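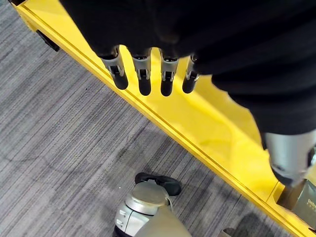

My last battery charger asked me to make an account before it would charge a battery. I had it on the workbench next to a perfectly good lead-acid battery, a phone with one bar of signal, and a login screen that wanted a password with a symbol in it. I typed with two cold thumbs and got it wrong 5 times. Four fingertips with rounded black rubbery pads would have done no worse, and might have kept a better grip on the phone.

The charger was a Kelta, and on paper it's a nice piece of gear. It handles every kind of battery I own. It also has one button on the front, and the button turns on the Bluetooth. Everything else lives in the app: battery type, current limit, whether the thing is charging at all. The app wanted my location. I was in the garage. I don't know what it planned to do with that.

My neighbor Hefin Yorath keeps a 7-year-old Trandusell bolted to the wall of his boat. It has a knob, and the knob has words around it. You turn it to the word that matches your battery and go make a sandwich. He has never updated it, and it has never greeted him by his first name.

I've heard the other side. Gráinne Madigan, who wires camper vans for a living, tells me buyers ask for the app first and the amps second, and that she likes being able to check a customer's system from her kitchen. Fine. She gets paid for it. But she also admitted that when a van comes in with a dead battery, she spends the first part of the job finding out which email address the owner used in March.

Put the app in the box, by all means. Let it draw graphs. I'll even look at them once. All I ask is that the charger also be able to take orders from a person standing in front of it, in the dark, wearing gloves, with a boat that won't start.

I sold the Kelta to a man who was delighted with it. He called the next evening to ask for my password.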